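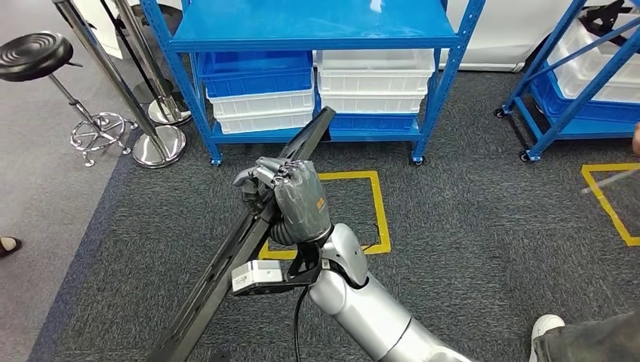 3. Floor Coverings and Cleaning Routines

3.1 Source of the records

The records used in this section come from the cleaning logs of nine shared work buildings managed by the Drindcombe property office. Each building keeps a paper log at the service desk, and the pages are copied into a central file at the end of every month. After duplicate pages and pages with no room number were set aside, 408 entries remained. An entry states the room, the floor covering, the task carried out, and any remark the cleaner wished to make. The remarks are short and follow no set form. Many consist of a single word, and the word "edges" appears more often than any other.

The logs were never meant for research. Start times are given in some buildings and left out in others, and one building changed its form partway through the period under study. Where the old form used the single word "floor," the covering was confirmed against the building plans. Two readers coded every entry separately. Differences were settled by going back to the original page, which in most cases showed that one reader had mistaken a vacuuming mark for a spot cleaning mark. The two marks are alike in the older logs - a circle and a circle with a tail - and the later form replaced both with printed boxes.

3.2 Hard floors

Rooms with hard floors were mopped on a fixed schedule. Few entries depart from it. When a room was missed, the usual remark was that it had been in use or locked, and the work was then done on the next visit. Cleaners wrote almost nothing about the look of a hard floor, apart from marks left by chair legs and the dull path that forms between a door and the nearest desk.

The Bristus building was an exception. Its ground floor was refinished in November, and for several weeks afterward the log carries long remarks on streaking. The property office had supplied a floor soap meant for a different finish. Once the soap was changed, the remarks stopped. These entries were kept in the file, but they are left out of the comparison in section 3.4.

3.3 Carpeted floors
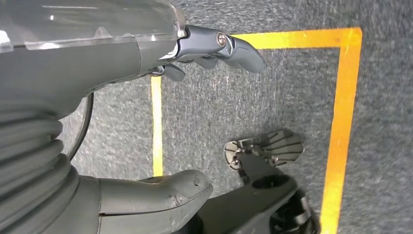

Carpet gives a cleaner less to go on than a hard floor does. Dust settles between the fibers, and a room may be well past its due date before anyone who works there complains. Color has a part in this. On a gray carpet such as the one beneath the dark jointed fingers, pale dust and light lint can be hard to tell from the pile itself, and a cleaner who judges by eye is likely to move on to the next room. Very dark carpet has the opposite effect. Lint stands out on it from the doorway, and the logs show dark carpets being vacuumed ahead of schedule in every building that has them.

The property office asks for carpet to be vacuumed by the calendar and spot cleaned as needed. In practice the second instruction often took over from the first. Entries for meeting rooms in the Tlapale building show repeated spot cleaning near the door, with long gaps between full passes of the vacuum. Staff there explained that meeting rooms were booked during the hours set aside for vacuuming, and that a stain could be treated quietly between bookings while a vacuum could not be run at all. The difficulty therefore lay in the room calendar, and a change to the cleaning budget would have done little for it.

Edges were a separate concern. Most of the upright vacuums in use leave a narrow strip along the wall, and this strip has to be done with a hand tool. The log form has no box for edge work. Some cleaners wrote it in, others did it without a note, and the record cannot separate the second group from those who skipped it. Any statement in this paper about edge work should be read with that limit in mind. 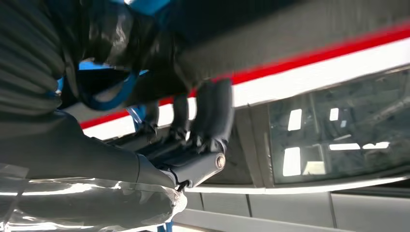

Figure 2. Dark gray hand with curled fingers, ribbed forearm sleeve, and blue cable at the wrist.

3.4 Comparison across buildings

When the coded entries are set side by side, the type of covering explains less than was expected at the start of the work. Buildings with a steady crew kept close to schedule on both carpet and hard floor. Buildings that relied on temporary crews fell behind on carpet first. Darmawan Sopacua, who coded the entries for the Plarnano building, noted that new staff there were handed a key list and a floor plan but were given no copy of the vacuuming calendar. The calendar was taped inside a supply closet on another floor.

Room size had a smaller effect. Large open rooms were vacuumed in parts, often over two visits, and the log sometimes records only the second of these. A reader who took such entries at face value would find the large rooms neglected. The building plans again proved useful here, as they show which rooms were divided into cleaning zones and which were treated as a single area.

Furniture moves are recorded in the remarks column and were coded as a separate item. They are taken up in section 4, together with the entries on entry mats.

Last updated: October 21, 2020

This site uses cookies to remember your reading preferences. By continuing to use this site, you accept our use of cookies. Accept | Manage settings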